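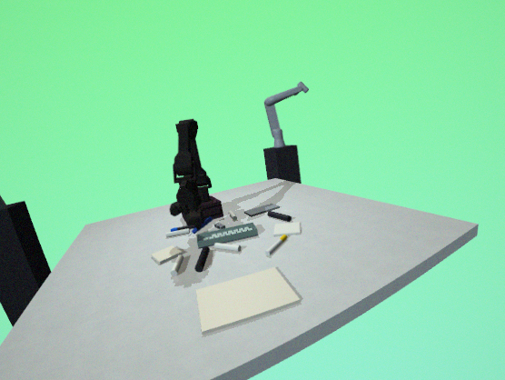
*Plateau gris clair sur fond vert menthe uni, image de synthèse.*

Objet : Re: [lakus-liste] Encodage des vieux fichiers d'inventaire

Bonjour,

Réponse tardive, j'ai d'abord voulu refaire les essais sur l'ensemble du lot.

> Les exports de l'ancienne base Closurura s'ouvrent avec des accents cassés
> dans environ un fichier sur trois. J'ai tout passé dans iconv depuis
> ISO-8859-1, mais le signe « œ » reste faux et les apostrophes
> disparaissent. Faut-il corriger à la main ? Et que fait-on des noms de
> fichiers ?

Non, pas de correction manuelle. Le lot compte 1193 fichiers et trois encodages cohabitent, parfois dans un même dossier :

- Windows-1252 pour la majorité ;
- UTF-8 avec BOM pour les exports postérieurs au changement de poste ;
- CP850 pour 90 fichiers issus de la saisie sous DOS.

ISO-8859-1 ne contient ni « œ » ni l'apostrophe courbe. En Windows-1252, ces deux caractères occupent les octets 0x9C et 0x92, qu'iconv convertit sans avertissement en caractères de contrôle invisibles si on lui annonce du Latin-1. Il faut donc repartir des originaux :

```
iconv -f WINDOWS-1252 -t UTF-8 entree.csv > sortie.csv
```

Pour le CP850, la détection automatique n'est pas fiable. Le test que j'utilise est rudimentaire : si l'octet 0x82 apparaît entre deux lettres, c'est un « é » saisi sous DOS. Sur le lot, ce test a donné 2 faux positifs, tous deux dans le dossier Joshi, où des guillemets bas allemands sont collés au mot précédent. À traiter séparément.

Les fichiers déjà en UTF-8 ne doivent pas repasser dans iconv, sous peine de double encodage (« Ã© » au lieu de « é »). Retirer seulement le BOM :

```
sed -i '1s/^\xEF\xBB\xBF//' fichier.csv
```

Concernant les noms de fichiers, le problème est distinct - les volumes copiés depuis un Mac sont en forme NFD, les autres en NFC. Deux noms identiques à l'écran peuvent donc coexister dans un même répertoire. `convmv --nfc -f utf8 -t utf8 -r .` affiche les renommages prévus et n'exécute rien sans `--notest`. J'ai relevé 5 collisions, toutes dans l'arborescence Alex. Ne pas les écraser avant d'avoir comparé les sommes de contrôle.

Dernier point, le séparateur. Les exports Closurura emploient le point-virgule et la virgule décimale, ceux de Lakus la virgule et le point. Je propose de garder le point-virgule partout et de le consigner dans le LISEZMOI du dépôt.

Le script complet sera déposé dans `outils/encodage` courant août. D'ici là, merci de laisser les originaux en lecture seule.

Cordialement

-- 
lakus-liste - pour se désabonner, envoyer un message vide avec « unsubscribe » en objet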